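Suchbegriff eingeben Suchen

Haushalt & Wäsche

Dunkelrote Socken auf hellblauem Spannbettlaken sortieren, färbt das ab?

Gefragt von Ramil Tiongson, Februar
114 Aufrufe

Ich lege meine Wäsche immer auf dem Bett zusammen, weil im Zimmer kein Tisch steht. Jetzt habe ich dunkelrote Rippsocken, und auf dem Bett liegt ein hellblaues Spannbettlaken. Ein dunkelrotes Tuch breite ich meistens darunter aus. Gewaschen habe ich die Socken erst zweimal, beides bei 30 Grad. Kann die Farbe auf das Laken gehen, wenn die Sachen noch klamm sind? Und kann ich das rote Tuch mit den Socken zusammen waschen?

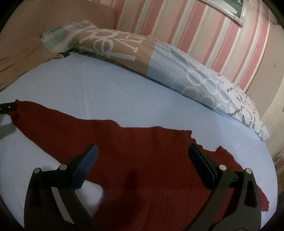
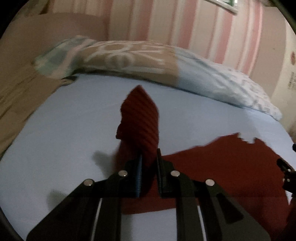
Dunkelrotes Tuch auf dem hellblauen Laken, im zweiten Bild dazu die Socke

3 Antworten

Poul Steinarsdóttir, 19:40 Uhr
Trocken passiert in der Regel nichts. Klamm würde ich dunkles Rot nicht auf Hellblau legen, schon gar nicht über Nacht. Mach den Test mit einem weißen Lappen: anfeuchten, 25 Sekunden fest auf die Innenseite der Socke drücken. Ist der Lappen danach rosa, noch ein paar Mal getrennt waschen. Beim Tuch genauso testen, das kann stärker färben als die Socken. Wenn beide sauber bleiben, können sie zusammen in die Maschine, Socken auf links.
8 fanden das hilfreich

Bent Overgaard, 20:15 Uhr
Essig ins Spülwasser, hat meine Mutter immer gemacht.

Kommentar von Poul Steinarsdóttir: Bei fertig gefärbter Ware bringt Essig kaum etwas. Farbfangtuch geht besser.

Abundio Figueroa, 21:05 Uhr
Ich nehme als Unterlage ein altes weißes Handtuch, da sieht man sofort, ob etwas abfärbt. Falls doch mal ein Fleck auf dem Laken ist: gleich mit kaltem Wasser ausspülen und nicht in den Trockner, bis er raus ist.

Teilen (0) Kommentare (1)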